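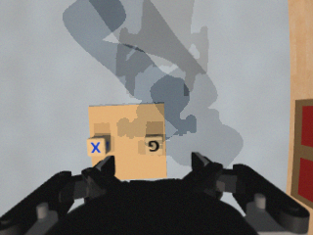

Simulator render: Castel bench scene, wrist view

June 23, 2018

I've spent two evenings with the Castel simulator trying to decide if the Gremon gripper is worth 700 dollars, and I'm still not sold.

On paper it beats the Yeo I already own. The fingers come to a point, so in theory you can get down beside a small letter cube without bumping its neighbour. I put the X and the G near each other on a tan block to find out. From the wrist camera you get a fine look at the fingertips and a great deal of black gripper body. The see-through grey arm behind it all makes depth harder to judge, for me anyway.

Out of 20 tries at the X, the Gremon dropped it three times. The Yeo dropped it three times too. Same controller, same speed, same colour of mood by the end.

The fellow at the shop in Tokutville says the real one grips better than the model does – well, he would say that. Friction in these programs is a number somebody typed in. I'd like to borrow one for a weekend before I pay for it, and so far the answer is no.

Next up is the G, with the camera moved off the wrist.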